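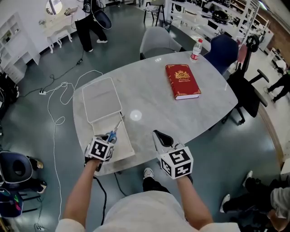

Robel Yilma

March 29, 2021

I cut my own bangs in September and it went badly enough that I have let everything grow since. My hair is now past my shoulders for the first time since high school, and I have had to learn how to look after it.

The first thing I learned is that I was washing it too much. I used to shampoo every morning. Now I do it twice a week and rinse with plain water on the days I go running. The first couple of weeks were greasy and I wore a hat. After that it settled down.

I also stopped rubbing it with a towel. An old cotton T-shirt works better – you wrap it, leave it for ten minutes and take it off. My sister has been telling me this for years.

Then there is the question of products. I bought a conditioner from Plaver and a leave-in cream from Goltix. The conditioner is good and I'm on my second bottle. The cream smelled like floor cleaner and left my collar damp, so it went to Bereket, who likes it.

Trimming the ends is the part I still do at home. I use short scissors that never get used on paper, tape or packaging. Kitchen scissors chew the hair and you get split ends again within a month. I take off a quarter of an inch, check it in the mirror the next day, and only then decide if it needs more. Bangs I leave alone.

I did look into going to a salon. The one on Ronmont Street wants $97 for a cut and wash, and the waiting list was long when I called. The barber I used to go to said he would do it for less, but he has only ever given me a short back and sides and he sounded nervous on the phone.

Sleeping with it loose gives me knots at the back, so I tie it in a low braid. It took me a while to learn to braid without looking. Mine still comes out crooked and falls apart by morning if I use a thin elastic. The thick fabric ones hold.

Next I want to try a wide wooden comb. If anyone has one they like, leave a comment.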